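I've been buying beer from the same distributor for longer than I've been buying it legally for anybody else, if you count my uncle's tavern, and I have opinions about the whole arrangement. So when Miltarby's town council started talking this fall about letting small breweries haul their own kegs to bars, my phone lit up. Everyone figured I'd be all for it. I run a 20-tap place, I love the little guys, I complain about delivery windows to anyone who'll stand still. And I'm for it! Mostly. Let me get to the mostly.

The pitch is easy to like. Say you're Orysia Vasylenko over at Zasura Brewing and you make a really lovely smoked lager, and you've got a van, and my bar is four blocks from your loading door. Right now that keg has to ride out to a warehouse past the interstate and ride back again, and somebody gets paid for the trip. Orysia told me in October that she can see my sign from her roof. It's silly, and I don't know a single person who'd defend it over a drink.

But then I think about what my distributor does that I never see on the invoice. Mulligan sends a guy, Rhun Pumphrey, who cleans my lines every other week and has for years (he also tells me when my walk-in is running warm, usually before I've had coffee). When a case of cider showed up flat last summer, one phone call and it was gone. If I'm dealing with 20 separate brewers and their 20 separate vans, who do I call? Who's swapping the bad keg at five o'clock with a full patio?

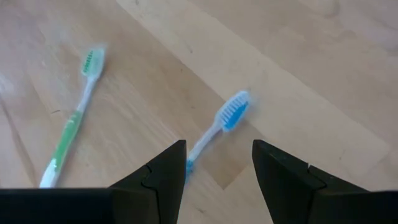
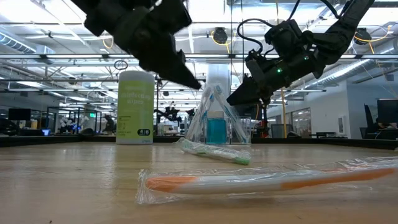
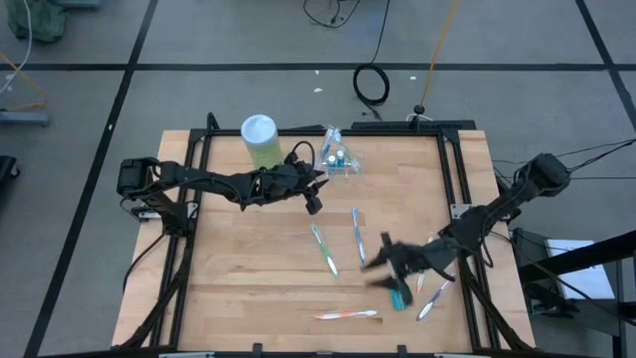
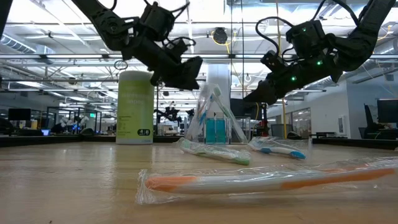 And there's the money side, which the brewers I talk to tend to wave off. Self-delivery means a driver, insurance, a cooler that works in August, and keg deposits you'll be chasing forever. Dellasero tried it across the state line, where it's already legal, and at one point they had 200 kegs out and couldn't tell you where half of them were. They went back to a distributor after one season, and I don't think any less of them for it. Driving beer around is a job, and it's a different job from making it.

What I'd like is a cap. Let a brewery move up to 2000 barrels a year on its own, inside the county, and after that it signs with somebody like everyone else. The draft going around has no number in it at all, and that bugs me. With no number, the big outfits will set up a cute little "local" brewery down the street and run their own trucks right through the hole, and then Orysia's no better off than she was, and Mulligan's got fewer stops to pay Rhun with.

The other thing I'd fix is the permit fee. It's sitting at $1,465 in the draft, every year, same for everybody. For a big company that's lunch. For a two-person brewery that's a fermenter repair, or a month of grain, and you can bet some of them will look at it and decide to stay put. Make it a sliding fee, tie it to barrels, done. I'd even chip in a few bucks on my end if it meant the small ones could get in the door.

I've said most of this at the public meeting already, less politely and with a cold. There's a second one coming up before they vote, and I'd love to see more bar owners in the room, even the ones who think I'm wrong about the cap. Bring your delivery gripes. I'll be the one near the back, and Zasura's smoked lager goes on tap the same night if you want to keep arguing afterward.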